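# Opening up the old tower

I finally got the desktop out from under the desk in April and took the side off. It's a Dell I bought secondhand for $55, and I hadn't been inside it before.

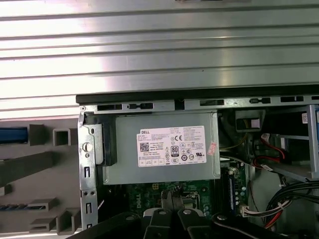 My plan is to keep the case and the power supply and replace most of the rest. The new drive is a Bullex and cost $26 on sale. I set aside an evening for the job, starting after dinner, and by 10 I was still reading labels and writing things down in a notebook.

The power supply has a white label packed with small print, so I copied what I needed before touching any cables. Next up is the fan. If it's still noisy after a cleaning, I'll order another one.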